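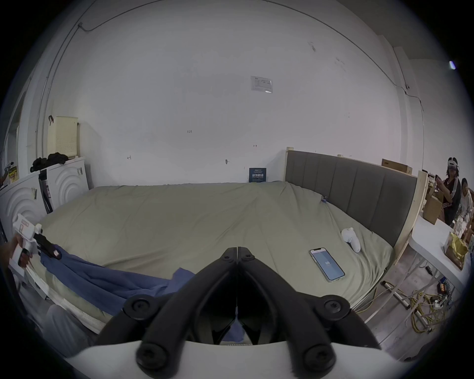
Part 2: Dressing the Owen bed and keeping the sheet on

Last updated September 12, 2018
1,217 shares

If you've got this far, your Owen is built, the headboard is bolted on and you've stopped finding spare washers in your socks. Well done! Part 1 was the heavy stuff. This part is all fabric, and I like it a lot more, although I have lost my temper with a fitted sheet more often than I ever did with an Allen key.

I wrote this for the Owen with the upholstered headboard (the one with the upright channels and the wooden surround), but most of it works for the Greten as well. Where the Greten differs I've said so.

Before you start

Pull the bed out so you can get a knee in at the headboard end. It needs 60 cm if you're my sort of build. You'll want the sheet, a small clip for each corner that misbehaves (mine are ordinary stationery binder clips), and a soft brush for the headboard. Put your phone somewhere you'll remember. I've made the bed over the top of mine and then gone round the house looking for it.

Fitting the sheet

1. Brush the headboard first, top to bottom, following the channels. Any fluff comes down on the mattress, so there's no sense doing it once the clean sheet is on.

2. Find the label in the sheet. On the Plukulis sheets it's sewn in at the bottom right corner as you face the headboard. Other makes put it wherever they fancy, so check which seam is longer and run that one down the side.

3. Hook the sheet over both headboard corners before you touch the foot end. Push your hand right down between the mattress and the padding and tuck as deep as you can reach.

4. Walk to the foot, pull the sheet towards you and hook on the opposite corners. It will feel too short. It isn't (unless you've bought the wrong one, see the note below), just lean on the mattress a bit and let it give.

5. Go back to the headboard end and look at the corners. If one has ridden up, gather the loose edge into a little fold and clip it. Low down is best.

6. Smooth from the middle outwards with the flat of your arm. I give it two passes and call it done. Life's too short to iron a sheet, and a plain green one looks perfectly nice a bit rumpled.

Note: the Owen takes a deep sheet. The shallow ones from Kindisov are meant for the Greten and they'll ping off the Owen the first time you sit on the edge. I bought a pair in December thinking I could stretch them and they're dust covers now.

CAUTION: Don't clip anything to the headboard fabric itself. The clip goes on the sheet only. A metal edge will leave a dent in the padding that takes weeks to come out, and on the seams between channels it can snag the stitching.
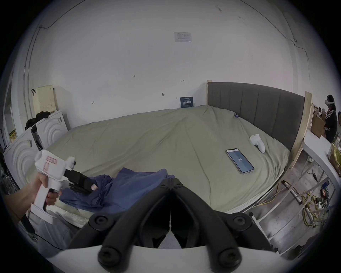 A reader commented that clips had never worked for her until she folded the corner under twice before clipping it, and that with a single layer the sheet simply crept out again by the end of the week. She also puts them on with the handles pointing at the floor, having scraped a knuckle the other way.

I've tried the double fold since and it's better than mine, so do step 5 her way if your sheet is a thin one. With thick brushed cotton you won't get a small clip round it, and you'd want the next size up.

Using the bed as a worktop

We all do it. Mine gets the folding, the sorting, the odd parcel to wrap. The Owen doesn't mind, but a few things are worth knowing:

7. Fold from the foot end or the side and keep the pile moving to a cupboard or shelf as you go. Small cloths especially! They vanish into a wrinkled sheet and turn up under the pillows.

8. Keep hard or heavy things away from the edge of the mattress. The side border is softer than the middle, and whatever you leave there will slide off when you sit down.

9. When you've finished, run a hand over the whole sheet before you put the duvet back. Chargers, clips, pens, the lot.

Note: if you lean pictures or boards against the wall by the bed, leave a gap between them and the mattress, or the corners will mark the sheet whenever you shove the bed back.

CAUTION: Never drag the bed by the headboard. Lift from the side rail, one person at each end, and check the headboard bolts again afterwards (Part 1, step 14). The wooden surround will creak if they've worked loose.

Washing and stain removal are in Part 3.

2 comments

Contact | © 2018 Owen Bed Notes | Back to top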